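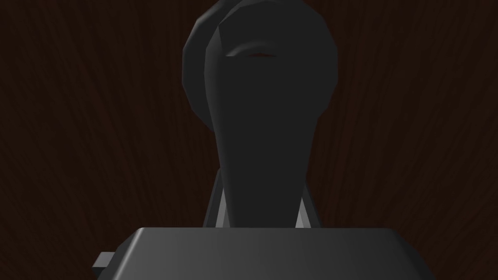
Primilano in November: notes from a listener who came too late

I discovered the singer Primilano only after the second album, so all my friends who know about music consider me a beginner. I accept this. When I was young, in my parents' house, we had one radio and my father decided the station, and I learned to love songs slowly, by hearing them many times without wanting to. I still listen in that way. I put one record on in the morning when I make coffee and I leave it until I know where the singer breathes.

This month the record is Kukwood. It has nine songs and the first single, Dotell, was already known to the people who follow him. I had heard it in a shop and did not like it. The drums were too loud there, or maybe the shop was too small. At home, with the door closed, I could hear the second voice under the chorus, and I changed my opinion. The second voice belongs to Cremilda Camargo, who also sang with him on the tour. Her name is in very small letters on the back of the sleeve and I think it should be bigger.

The song I want to write about is Mabula, number 4 on the record. I don't know what the word means. In the fan group there are several explanations: a street, a grandmother, a boat. Primilano was asked about it on a radio program and he laughed and spoke about his guitar. The song begins with the voice alone, and for a long time there is only the voice and a low note that could be a cello. Then the piano comes, a little late, as if the player had been waiting in another room. My English teacher used to tell us that a good sentence leaves a chair for the reader, and I thought of her when I heard that piano.

The words are simple. He sings about washing plates after a dinner where everybody has gone home, and about finding a scarf on a chair. He does not say whose scarf. In the last verse he puts it on and goes out to buy bread. I have read reviews that call this sentimental. Perhaps it is. I have washed many plates after many dinners and I was happy that somebody wrote it down.

About the concert

I went on a Monday, which is a strange evening for a concert, but the ticket was cheaper. The hall has 169 seats downstairs and a balcony, and I was in the balcony, behind a tall man who was very polite and sat low in his chair after the first song. The doors opened at seven. Primilano came on stage at nearly 8:30, and the people around me had already started to clap in rhythm.

He talks much more than I expected. Between songs he told us about a bus that went the wrong way, about his mother's opinion of his hair, and about the first time he was paid to sing, at a wedding where the bride's uncle asked him to stop. I missed some of the jokes. When I am tired my English becomes slower, and I laugh when the others have finished. Cremilda Camargo sang two songs by herself in the middle, sitting on a low stool, and for me this was the best part of the evening. One of them is not on any record. I have looked for it everywhere and I would be very grateful if a reader can tell me the title. The chorus has the word "harbor" in it, or possibly "harder."

Mabula came near the end. He sang it without the cello, and faster, and I was a little disappointed, I must confess. But the audience knew all the words and sang the verse with the scarf so softly that he stopped and let them do it.

Afterward there was a table with records and shirts. I bought Kukwood on vinyl although my record player has a broken belt. The belt costs less than the record, so I have no excuse, and I ordered it the next morning.

Some small things for those who asked me last time. Yes, I still recommend the first album, but begin with side B. The live version of Dotell is longer and has a trumpet. I do not have a recording of the concert and please do not write to me for one. The next post will be about my aunt's cassettes, which my cousin has finally sent me in a shoe box, most of them without labels.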